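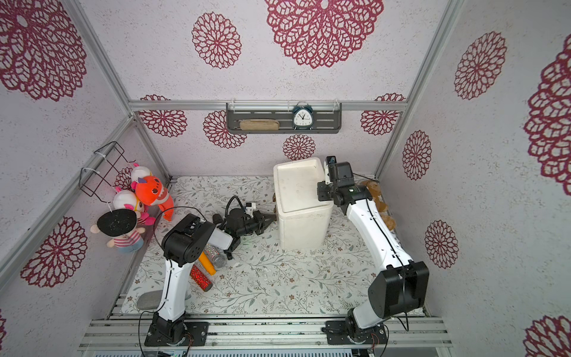

Tùng La wrote: Third valve on my Brultside euphonium comes up slow, and there is a buzz on low B flat. The buzz is there whether I play loud or soft. I oiled all the valves with Filtness oil this morning and it made no difference. Serial ends in 400.

Status: Open
Assigned to: Jasińska repair desk

Reply 1
Thanks for the details. Please treat these as two faults for now. Start with the valve. Unscrew the top cap, pull the piston straight up and wipe it with a lint-free cloth. Wipe the inside of the casing too. Put the piston back dry and press it 20 times. If it sticks dry with the bottom cap off, the casing or piston may be dented. If it only sticks with the bottom cap on, the spring is probably rubbing.

Reply 2 (customer)
Sticks with the cap on, runs free with it off. Spring looks bent at one end.
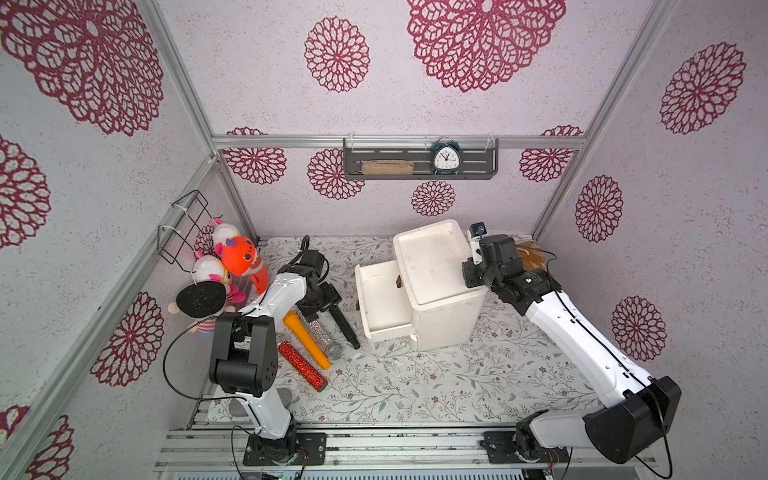

The spring is a stock part and we can mail one. On the buzz, check the water key cork, the lyre screw and the solder joints on the bell brace. Press a finger on each while holding the note. Then look at what else is in the room. A twin-bell clock on a metal shelf, like the dark teal one there, can rattle along with a low note and sound as if it comes from the horn. Play the same note in a different room before you go any further with the instrument.

Reply 3 (customer)
Different room, same buzz. It stops when I press on the brace nearest the mouthpipe.

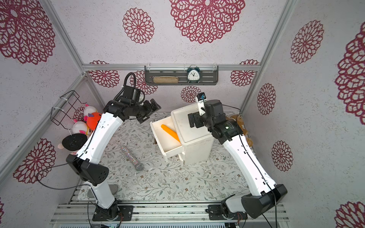
That points to a cracked solder joint. Do not try glue or tape, and do not bend the brace to tighten it. Resoldering takes 18 minutes of bench time but the lacquer there will discolor a little. You can keep playing until then if the brace is not moving. Ship it in the hard case with the mouthpiece packed separately.

Note added 4:10 pm: Spring mailed. Repair booked for April under Flulterico bench number 10.
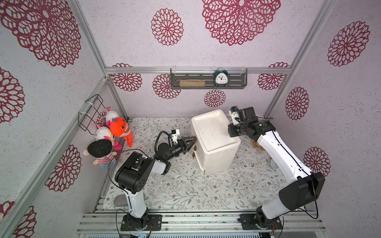
Shelf with twin-bell clock, wire rack on the left wall.

Reply 4 (customer)
New spring is in and the third valve is fine. Horn goes out tomorrow. Please leave the ticket open for the brace.

Status: Waiting on instrument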